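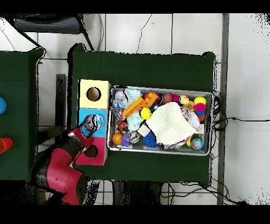
4.3 Comparing grippers on the ball and tower task

The Astudow leaflet promises a firm hold on "any household object". Treat that as a claim to be checked.

1. Fit the first gripper and run the Stastach controller at 30 per cent speed.
2. Put the shape-sorter tower beside the metal tray, within easy reach of the arm.
3. Pick up a small patterned ball, hold it over the blue block for 4 seconds, then let go.
4. Repeat 21 times. Write down every drop, including the ones you feel were bad luck.
5. Change the gripper and start again from step 2.

Note: Balls flatter most grippers. Try the folded cloth and the plush toys before you believe a good score.

Caution: Keep hands away from the tower while the arm is powered. Do not go above 65 per cent speed, whatever the leaflet says.

Kadir Çınar's February results used one gripper only, so they don't tell you which is better.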